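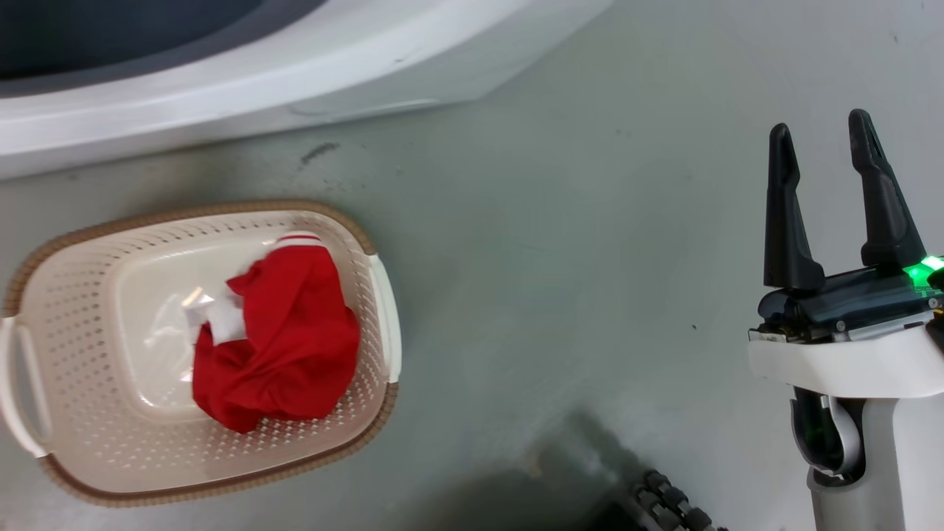

Theater and Readings > General Discussion

Thread: Prindanard marathon reading, did anyone make it to the end?

gallery_left
I lasted until the second intermission and I want to know what I missed. For those who skipped it: Zinhle Msimang read her novel Prindanard aloud, start to finish, all 466 pages, in the old Jurkano showroom, with a string player sitting behind her and not playing. The program said he would play "when the text permits." As of page 300 the text had not permitted.

I liked a lot of it. The chapter with the ferry timetable was the funniest thing I've heard in a room all winter. But my back gave out before my attention did, and I'd like a report from someone with a better spine.

moth_and_ladder
I stayed. He played. One note, on page 451, during the word "parsley." Worth it.

Steiner
Not worth it. I'm a patient person, I have sat through an opera about drainage, and I still think this should have been an evening of excerpts. A novel is written to be put down now and then so you can make a sandwich. Take away the sandwich and what you have left is a hostage situation with a lectern.

moth_and_ladder
There were sandwiches, Steiner. They were at the back.

Steiner
They were egg.

prompt_corner
I'm going to disagree with Steiner more seriously, sorry. The length is what makes the last section work. When she gets to the list of everybody who ever rented the upstairs room, you've been sitting there so long that you recognize names from the early chapters the way you'd recognize old neighbors. I read the book in March when it came out and that list did nothing for me. I think I skimmed it. Hearing it, I got a bit wobbly.

She also reads differently than I expected from the page. On paper the narrator seems cold. Out loud he's just tired, and kind of sweet, and wrong about nearly everything.

gallery_left
That's useful, thanks. I had him down as cold too. Did she do voices?

prompt_corner
Only the aunt. A very slight lift at the end of each line, like she's about to ask for money.

tin_whistle_pete
Does anybody know how this compares to the plays? I've only seen Tralix, the one with the two desks, and I came out not sure whether I'd seen a play or been audited.

moth_and_ladder
Tralix is a good place to start, believe it or not. The plays are much faster. People interrupt each other constantly. The novel is what those people would say if they were left alone in the kitchen.

Steiner
I'll give you Tralix. Tralix is 38 minutes long and has a door in it. Two great strengths.

rowF_seat9
Can we talk about the cutting question? I heard from someone in the box office that she offered the venue a short version and the venue asked for the full one. If so, the people complaining that it was an ego trip have the wrong ego.

Steiner
I'd want a better source than "someone in the box office." And she could have said no. Writers say no to venues all the time, usually about the lighting.

rowF_seat9
Fair on the source. I still think you'd have been back here complaining about cuts if she'd made them.

Steiner
Yes, but I'd have been home by nine to do it.

tin_whistle_pete
Is it true there's a recording?

prompt_corner
Audio only, and so far just for people who held a ticket. There's a note on the venue page dated Jan 30, 2024 saying they hope to open it up once the rights for the one note are sorted out. I am not making that up, it's by a living composer.

moth_and_ladder
The note has rights?

prompt_corner
The note has rights.

gallery_left
I held a ticket, so I'll be listening from page 300 on, lying flat on the floor. Will report back on the parsley.

Steiner
Fine. Send me the ferry timetable chapter if you can work out how, I was in the lobby for that one. I hear it's short.

moth_and_ladder
It's an hour and ten.

Steiner
Of course it is. Send it anyway.

rowF_seat9
Last thing from me: does anyone have a spare program? Mine went through the wash in a coat pocket and the cast list for the upstairs room was printed on the back. I'd like to check whether the piano tuner is one person or two. I say two.

prompt_corner
One. He moves out in chapter four and comes back with a beard. I'll bring you my spare next time there's something on.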